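## About Andcombe

Andcombe is a small company that looks at one question: can machines do household and shop-floor chores yet? We test them, we write down what happened, and we tell the people who are thinking of paying for one. We don't build robots and we don't sell them.

We started in May, in the back half of a unit on the Solanki estate, with 2 people and a borrowed workbench. There are 12 of us now. Most of the staff came from warehouse work, catering or appliance repair. A few are engineers. Everyone takes a turn doing the chores by hand, so that we know how long a job takes a person before we time a machine at it.

### What we do

Our clients are care homes, laundries, canteens and small factories. They usually come to us with a sales brochure and a list of jobs. We take the list and split each job into steps. "Clear the table" becomes pick up the plate, scrape it, carry it, set it down, then go back for the forks. Each step is tried 30 times with the items moved a little between tries, and a step only counts as done if nobody had to help.

Our longest piece of work so far is Juvuvlow, a record of everyday handling tasks. It holds 4000 timed attempts, failed ones included. The shop-floor side of the work is called Etasberg and covers bin picking, bagging, labeling and folding cartons.

### Where things stand

On the shop floor, machines do well when the part is always the same and always arrives the same way up. Boxes on a belt are fine. Mixed bolts in a tray are slower, and soft packaging still causes trouble – bags sag, and the label ends up on a crease.

Homes are harder. Vacuuming a clear floor is a solved job for most people. Loading a dishwasher is not, and neither is folding a fitted sheet. Small, thin things on a soft surface are among the steps we see fail most, and setting a table is full of them.
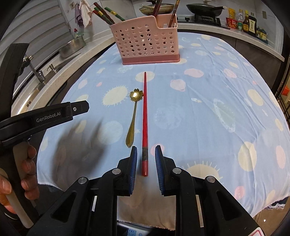 **Can a machine lay and clear a family table on its own yet?**

It can manage parts of the job in a kitchen it has been set up for, but we have not tested one we would leave alone with a whole meal's worth of dishes.

### Working with us

Send us the list of jobs and the size of the room. Tell us who does the work now and how long it takes them. We will say which steps are worth testing, and if none are, we will say so before any money changes hands – this happens fairly often with kitchens.

Reports are written in ordinary words and belong to the client.

Page last updated 23 Mar 2022.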